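Cubo de plástico rojo para residuos de cocina, serie Fosisley

Referencia 2257. Distribuido por Stellbridge para hostelería y comedores colectivos.

Cubo abierto, de cuerpo cónico y borde ancho enrollado, pensado para recoger restos junto a la mesa de preparación o al pie del fregadero. Capacidad de 15 litros. Se suministra con asa de alambre fino. El plástico está teñido en masa, así que los arañazos se notan poco.

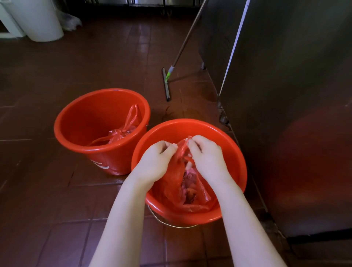

Uso con bolsa. Admite bolsas de tipo camiseta y bolsas lisas de la medida correspondiente. Con las primeras, los bordes se recogen hacia el centro y se atan dentro del propio cubo, sin tener que levantar antes el contenido. Trabajar con dos cubos rojos, uno al lado del otro, permite dejar en el de atrás una bolsa ya anudada mientras se cierra la siguiente. Conviene no llenar por encima de las tres cuartas partes.

El cubo vacío apila bien. En el almacén de Hourani guardamos columnas de quince unidades y salen sin tirar demasiado, aunque recomendamos secarlos antes.

Limpieza

Agua templada y detergente neutro. No usar estropajo metálico ni disolventes.
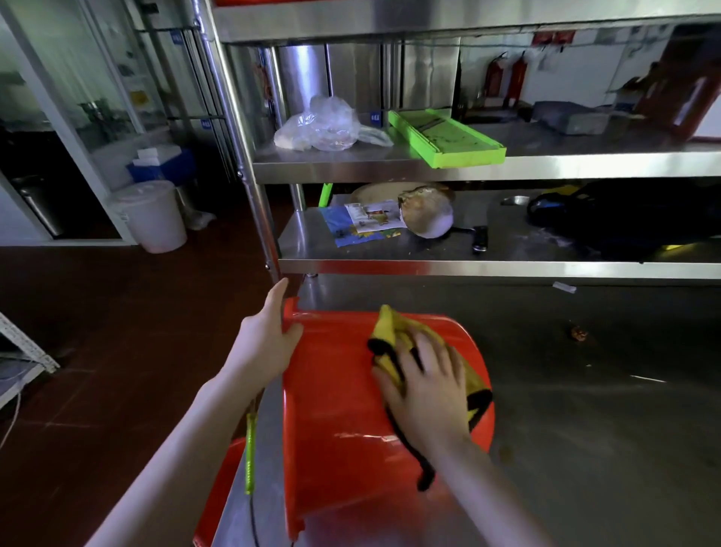

El exterior se ensucia más de lo que parece, sobre todo debajo del borde. Lo más cómodo es tumbar el cubo sobre una superficie firme - una mesa de acero inoxidable sirve - y pasar un paño por la pared curva mientras la otra mano lo sujeta por el borde. Después se desinfecta la mesa antes de volver a preparar alimentos en ella. El asa se revisa en el mismo momento: si el alambre se ha abierto, se cambia con el recambio 1507.

Tapas y recipientes grandes

El cubo no lleva tapa. Para guardar residuos hasta la recogida se combina con un recipiente de mayor tamaño, con tapa redonda de plástico blanco, anillos en relieve y pomo central. La tapa se vende aparte y solo ajusta en recipientes redondos de su diámetro.
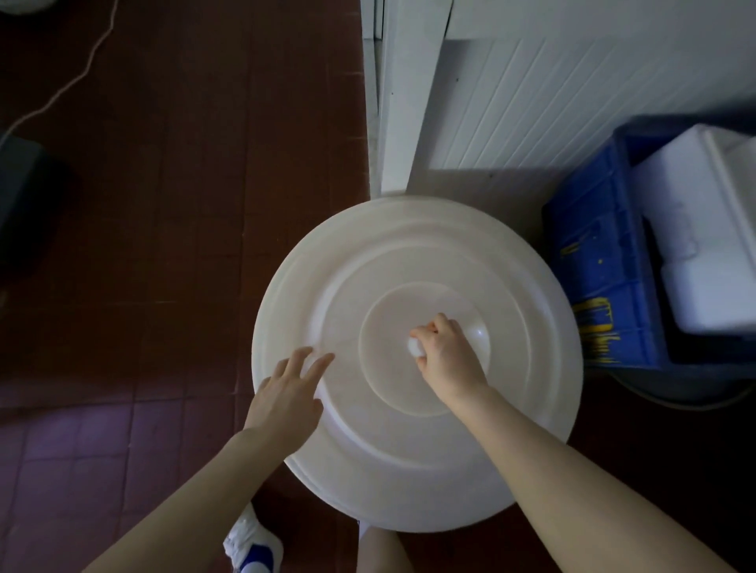 Tampoco es intercambiable con las tapas de la serie Clumham, que llevan otro cierre. En caso de duda, mida el diámetro exterior de la boca antes de pedir.

Pedidos

Venta por unidades o por cajas. Para pedidos de más de 500 unidades, consulte plazo con Elīna Grigaitė, del departamento comercial.

Ficha revisada el 6 de febrero de 2020.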